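Subject: Re: Draft policy on lockers and shared storage, second reading
List: Itetti Building Members
Date: 08/10/2018

Members of the list,

The second draft of the storage policy is now open for comment. The section on labels has been rewritten. Every lock used in the building must carry its owner's name on the PROPERTY OF label or on a tag.

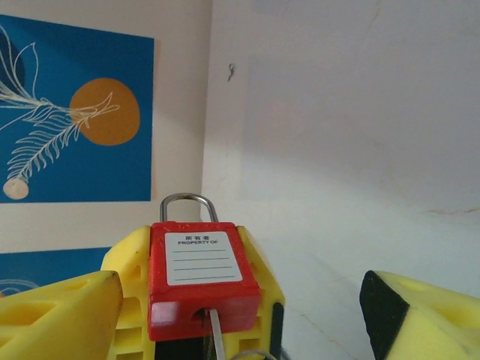
Prasert Khunthong wrote:

> I support the rule on names, but I have concerns about the rest of the draft. Section 3 gives a member 20 days to clear a locker after a notice is posted. Many of our members travel for work over the summer and do not read notices on the door. My own firm, Cordeiro, had two people away for the whole of July. Under this draft they would have come back to find their lockers opened and their belongings in the basement.
>
> I would also ask what is meant by "shared storage." The cage on the second floor has been used by Fultus for years under an informal arrangement with the previous management. Is it now to be treated as shared? If so, Fultus should be told directly and not be left to learn of it from a draft.
>
> Finally, the fee of $200 for late removal seems high for a half-size locker. The old fee was never collected, as far as I know, and I do not see why a larger one would be.

Thank you for these comments. The office has reviewed them and replies as follows.

Notice period. The 20 days in Section 3 will run from the date on which the notice is sent by email to the address on the member's account. A paper notice will also be placed on the locker. A member who expects to be away may write to the office in advance, and the period will then be counted from the date of return given in that message. Wording to this effect will be added as Section 3(b). Members are asked to check that the address on their account is current. A number of messages sent in July were returned to us as undeliverable.

Second-floor cage. The office has found no written agreement covering the cage. It will not be treated as shared storage until the matter has been discussed with Fultus, and a letter was sent to them this morning. The cage will be left out of the policy for the present and listed in a separate schedule once its status is settled. Grorotgate, which holds the adjoining room, has asked to be included in that discussion, and the office has agreed.

Late removal fee. The fee of $200 was set to cover the cost of moving and storing the contents of a full-size locker. The office accepts that this is not suitable for the smaller units. The next draft will keep $200 for full-size lockers and leave the figure for half-size lockers open until further comments are received. Fees will be added to the regular invoice.

Two further points were raised by telephone and are recorded for the benefit of the list.

Bicycles are not covered by this policy. They remain subject to the parking rules adopted last year, including the rule against chaining them to the stair rail on the north side.

Items left in the hallway outside the storage room are not considered to be in storage. They may be removed without notice, as the hallway is a fire exit. Deliveries should be signed for at the front desk and taken upstairs the same day.

Written comments on the draft should be sent to the list or to the building office, with the section number in the subject line. Comments sent to individual staff members may not be included in the record. Please keep attachments small, as the list software rejects any message over 500 KB.

The third draft will be circulated to all members 8 days before it is put to a vote.

Building Office
Itetti Building Members List

To change your delivery options or leave this list, write to the list owner.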